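Maltstead wash trials, notebook
15/08/2020

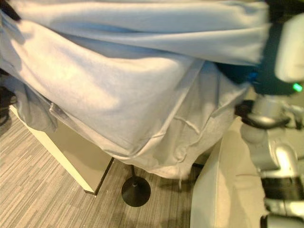 Pale blue fabric on the white cabinet, folds and all.

Third go at the shrinkage question. Prina wants a care label that says 40 C and wants us to agree with it. So far the cotton jersey does not agree with it.

Cut 20 squares from lot 2046, marked each one with the good laundry pen (the bad laundry pen is still in the drawer, for reasons of sentiment). Half went in with the Furnholm powder, half with plain water. Same drum, same spin, line dried indoors.

Lengthwise the powder set lost 3 percent. The plain water set lost 3 percent. So much for my theory, which took up two pages in January and had a diagram.

Widthwise is messier. A few squares grew. I remeasured them with the steel rule and they were still bigger. Suspect I pulled them while pegging, which would also explain the one shaped like Portugal. Next time dry flat on the rack and keep hands off.

Machine notes: the dial says 40, the probe says 36. That gap was there last winter too, and I wrote "look into this" then in very confident handwriting. Looking into it now. If the Yupanqui samples were washed on the same setting, their numbers are for 36 as well and the table needs a new heading.

Cycle time 73 minutes, with a long pause before the last rinse in which nothing happens. Left it alone.

To do:
- rerun ten squares at a true 40
- ask Prina how they dry theirs
- throw out the bad pen
- relabel the peg bag, which says BULBS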